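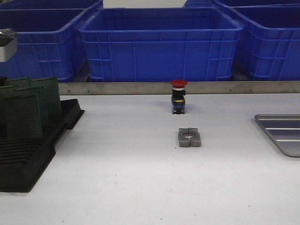 Abb. 4-1: Arbeitsfläche mit Not-Halt-Taster, Klemmblock, Platinenrack (links) und Blechschale (rechts)

4.3 Objekterkennung einlernen (Kadudik Vision, ab Version 27)

Voraussetzung: Kamerakalibrierung nach 4.2 abgeschlossen, Status grün. Sonst erst dort weitermachen.

1. Steuerung auf Betriebsart EINRICHTEN. Geschwindigkeit auf 30 % begrenzen.

2. Projekt öffnen, Reiter "Szene", dann "Neue Referenz". Roboter fährt in Parklage. Ein Stück vom Arm darf oben links im Bild bleiben, wird über das Modell ausmaskiert.

3. Tischebene bestimmen. Drei Punkte auf freier weißer Fläche anklicken, möglichst weit auseinander. Nicht auf die Schiene, nicht auf die Rippen der Schale.

4. Suchbereich aufziehen. Hintere Grenze = Vorderkante der Schiene. Die blauen Kisten dahinter müssen draußen bleiben - sonst rechnet die Segmentierung bei jedem Zyklus mit und die Taktzeit geht hoch.

Hinweis: Der Taster überlappt im Bild mit der Schiene. Grenze an dieser Stelle mit "Ausbuchten" nach hinten ziehen, bis die rote Kappe ganz drin liegt. Gerade Linie schneidet sie ab, der Schwerpunkt liegt dann zu tief.

5. Klassen anlegen. Für die Grundausstattung:
taster_nothalt
klemmblock
platine_loch
rack
schale

Namen klein, keine Umlaute. Der Planer liest die Liste 1:1 ein.

6. Je Klasse Umriss zeichnen, "Übernehmen". Beim Klemmblock die Bohrung UND den Schlitz mit einzeichnen, daraus kommt die Drehlage. Ohne Schlitz meldet der Planer "Orientierung mehrdeutig" (Code 1329).

7. Schatten: Regler "Schattenunterdrückung" auf Stufe 2. Der graue Block wirft auf der weißen Fläche nur schwachen Schatten, höhere Stufen fressen die Kante mit weg.

8. Rack: Typ "Reihe", Nuten parallel. Raster NICHT von Hand eingeben, sondern "Raster aus Bild" benutzen. Verdeckte Nuten werden ergänzt. Leere Nuten vorn erscheinen gelb umrandet, belegte grün.

Hinweis: Ragt das Rack links aus dem Bild, bleibt "Teilobjekt zulassen" angehakt. Angeschnittene Platinen werden dann erkannt aber nicht zum Greifen freigegeben. Das ist so gewollt. Gleiches gilt für die Schale am rechten Rand.

9. Platinen einzeln markieren, von vorn nach hinten. Verdeckung wird aus der Reihenfolge abgeleitet. Bei falscher Reihenfolge plant der Greifweg durch die vordere Platine durch.

10. "Testlauf ohne Bewegung". Ergebnisliste prüfen, Konfidenz je Objekt mindestens 0,8. Darunter: Umriss nachziehen, Schritt 6 wiederholen.

11. Speichern. Zeitüberschreitung für die Erkennung steht ab Werk auf 2.000 ms, nur nach Rücksprache ändern.

ACHTUNG
Erkannte Taster sind für den Planer Hindernisse wie andere auch. Die Klasse taster_nothalt hat keine Sicherheitsfunktion und ersetzt keine Prüfung des Not-Halt-Kreises. Prüfung siehe Kap. 2.

VORSICHT
Nach jedem Verschieben der Kamera ist die Referenz ungültig. Software merkt das nicht immer selbst. Zurück zu 4.2.

Specks und Schlieren auf der Tischplatte: unter "Minimale Fläche" ausfiltern oder einfach abwischen. Letzeres geht schneller.

Offen (V. Gatti): Verhalten bei zwei Klemmblöcken direkt nebeneinander, Text folgt. Rückfragen zur Rastererkennung an A. Valentini.

Stand 31.07.2020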